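The second life of the dinner plate

There is a shed at Trultthorpe where you can buy a dinner set that never was one. The plates come from dozens of different kitchens, they cost less than a coffee each, and on a good morning the queue runs back past the bike racks before the roller door goes up. I drove out in October thinking I might need a gravy boat. I came home with eleven side plates, a soup tureen missing its lid and a head full of questions about why so many of us have fallen for other people's crockery.

The shed belongs to Nester, a reuse outfit that began with one trestle table and now fills most of an old wool store. Clothes and furniture get the front half, as they do everywhere. The back half is all tableware, sorted by colour (a stroke of genius, whoever thought of it), so that you walk from the whites through the creams and yellows and finish up at a wall of brown stoneware that would make anyone who grew up in the seventies go weak at the knees.

I love the browns. I know they aren't for everyone! They're heavy, they chip the sink, and they make a green salad look as if it was served in a mine. But pick one up and feel the ridges the potter's fingers left, or the spot underneath where the glaze gave up and ran, and you start to see why people drive two hours for them.

The creams move fastest. Shoppers want something that will sit quietly beside whatever they already own, and a cream plate with a bit of a flower on it will sit beside nearly anything. On the day I visited, 249 pieces went out the door before lunch, according to the tally chalked up next to the till, and I'd bet most of them were creams.

The mixing is where the fun starts. A matched set is a lovely thing, but it brings its own low-level dread, because the first broken bowl ruins it. A mixed table never gets ruined. Drop one and you have an excuse to go back to the shed. The trick, if there is one, is to keep one thing steady. Choose a size and let the patterns run wild, or choose a colour and let the sizes wander. Chopsticks and spoons can be as odd as you like, and so can the salt. My own rule is that everything has to have a brown or a cream in it somewhere, and I break it every time I see a good blue.

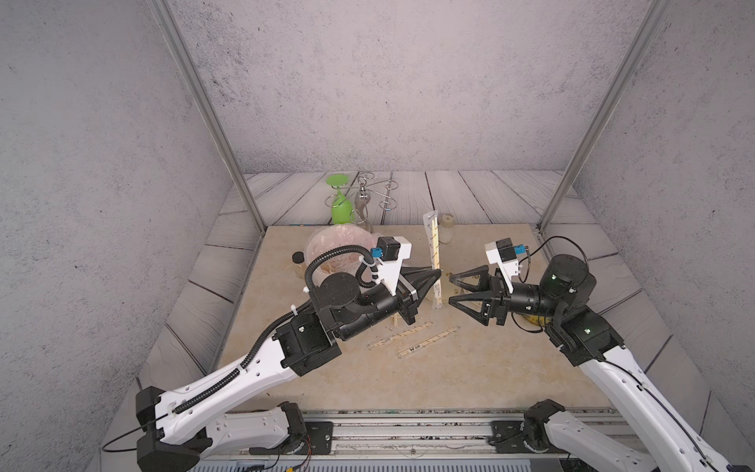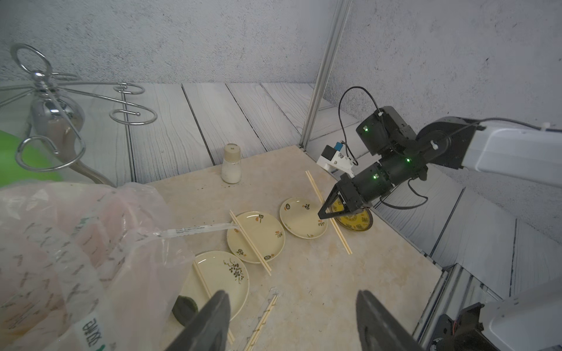
Second picture: four plates, four pairs of chopsticks and a shaker.

What about the old names? Komitz is the one collectors get excited over. The pottery ran for only a short while, in a valley town that has since gone over to almonds, and its dinner plates have a thumbprint pressed into the foot ring. You find it by feel. Regulars at Trultthorpe run a finger around the bottom of every likely plate without looking, chatting the whole time, the way you'd check a peach. I've never found one. I did see one leave in someone else's basket, wrapped in a tea towel, and I'm still not quite over it.

Safavi ware is easier to come by and, for my money, nicer to eat from. The plates are a touch deeper than usual, with a rolled lip that stops your peas at the border. They were made for cafes and they stack beautifully. There were 81 of them on the shelves when I arrived, a whole cafe's worth from a closing-down, and the price was $5 a plate. I bought four. I should have bought eight, and I've been told so at home several times.

A few practical words, as there are some things I wish I'd known sooner. Tap the plate with a knuckle. A sound one rings and a cracked one clunks, and a crack you can't see will still let go the first time it meets hot soup. Run a fingernail over any painted flowers; if you can feel the pattern standing up off the glaze, it was put on last and won't love the dishwasher. Fine grey scratches are usually metal left behind by cutlery, and a paste of bicarb and water will shift a lot of them. Leave metallic rims out of the microwave. And be careful with very old or unmarked glazes, especially bright ones, which can contain lead. Mine hang on the wall, where they do no harm and look terrific.

Don't walk past the odd lids, either. A lid with no pot makes a fine spoon rest. A saucer with no cup will catch the drips under a bottle of oil, hold a bar of soap or go beneath a small fern. Nester keeps a tub of these strays by the back wall and lets them go by the kilo, and I have lost the better part of an hour in that tub with no regrets at all.

Once a year the shed puts on a long lunch down the middle of the wool store. Everyone brings a dish to share and eats it off whatever they pull from the shelves, then washes up and either buys the plate or puts it back. Last time 107 people sat down. I was between a retired shearer's cook with firm views on enamel and a teenager who had come purely for the dumplings, and by the end the three of us were turning our plates upside down to compare the stamps, with sauce running everywhere.

I took mine home. It's a cream one, slightly warped, with a maker's mark too blurred to read, and it rocks a little when you cut toast on it.

Nester's shed at Trultthorpe opens at nine. Bring your own newspaper for wrapping, and a box with a solid bottom.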